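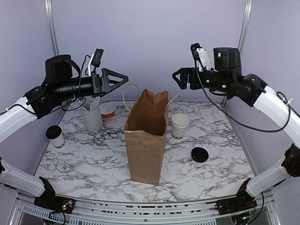 Brown paper bag with twisted handles.

Sat 11 October

When I moved to Bainbridge, I believed my English was good. I had studied it for many years and I could read a newspaper without the dictionary. Then I went to buy a coffee and a bread roll, and the girl at the counter said something very short and very quick, and I understood not one word of it. I said "yes, please". This was my method for the first months. I said yes and waited to see what I would receive.

I want to write today about small talk, which for me is the most difficult part of living in a second language. At the bank or the doctor you can prepare. I used to write my sentences on the back of an envelope and practise them on the tram. But small talk has no preparation. A person says "How are you going?" and I start to think, going where? I answered "by tram" more than once.

My neighbour Donnie MacAulay was my first real teacher. He is a retired plumber and he speaks to everybody, also to people who are clearly in a hurry. He told me that the weather is always allowed, football is allowed if you don't mind being wrong, and that one should never give a true answer about one's health unless the other person sits down. I wrote this in my notebook. I still have the notebook, it is number 3 now.

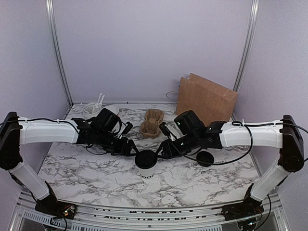 White cup, black lid.

The words I collect in it are mostly ordinary ones. "Arvo" was on the first page. "Reckon" is there with four different meanings, and I am not sure that I have the colour of all of them yet. In August I counted my entries for the first time and there were 481, of which I had crossed out 127 because I now use them without thinking. I was a little proud, and I told my sister on the phone. She asked me what the word for "threshold" was in our own language and I needed a moment to find it. We both laughed, but afterwards I was quiet for some time.

I think this is a thing that happens slowly. The new words need a place to sit, and the old ones stand up for them. My sister says that I now make pauses like a foreigner, in both directions.

On Thursdays I go to the conversation table at the Clotis, a cafe near the library. We are teachers, nurses, one baker, and a man who repairs lifts. The rule is that you may not apologise for your grammar. It is a hard rule - I break it each time, usually in my first sentence.
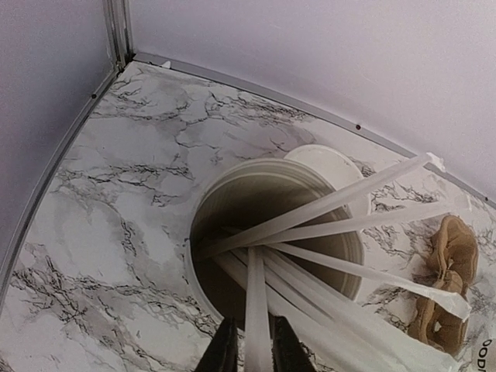
Marble pattern, with the corner behind.

Last week our subject was "a mistake that I like". The baker told us that for two years she wished her customers "a nice weakened". Mine was the tram story. Next week the subject is neighbours, so I have already begun my page on Donnie. He has asked to read it before, and to correct the football.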